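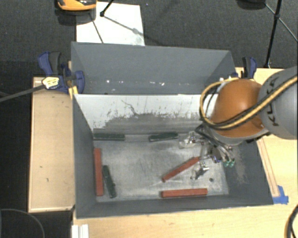 Lavberg swap shop gets its winter back

12/30/18

Good news for anyone who got a duplicate of something last week (I had two of the same scarf, so I speak from experience). Plunder, the swap shop on the corner by the old bus shelter in Lavberg, is staying open right through the winter after all!

If you missed the fuss, the plan back in June was to shut from New Year until the clocks changed. The heating bill was too much, and the roof over the back half had started letting in rain. I was properly gloomy about it. I've had most of my kitchen out of that place, plus a coat I still get compliments on.

Then came the autumn appeal, which I'll admit I thought was a bit hopeful. It brought in 1,209 pounds, a good chunk of it from the cake stall outside Drernoso, the hardware shop, and the rest in small change and the odd folded note. The roof got patched with that, and Anozie, the bakery next door, has offered to share its storeroom so the shop can heat one room and leave the other cold until spring.

So what changes? Not a lot, if you're a regular. Opening times are shorter, ten until two, and the books have moved to the front where it's warm. Bigger furniture is off the list until the weather turns, so please don't turn up with a wardrobe. The rule is still two items in, two items out, with a pound in the tin if you've come empty-handed.

I popped in yesterday and it was heaving. The jigsaw shelf had 97 boxes on it according to the label, and I can tell you at least one of those is missing a corner, as I'm the one who brought it back. There's a decent pile of children's wellies too, and more fondue sets than one small town could ever want.

The shop still needs nearly 400 pounds to get the back window replaced, and there's another cake stall planned for January. I'm down for flapjacks. If you can bake, or just fancy eating some, look for the notice in the shop window.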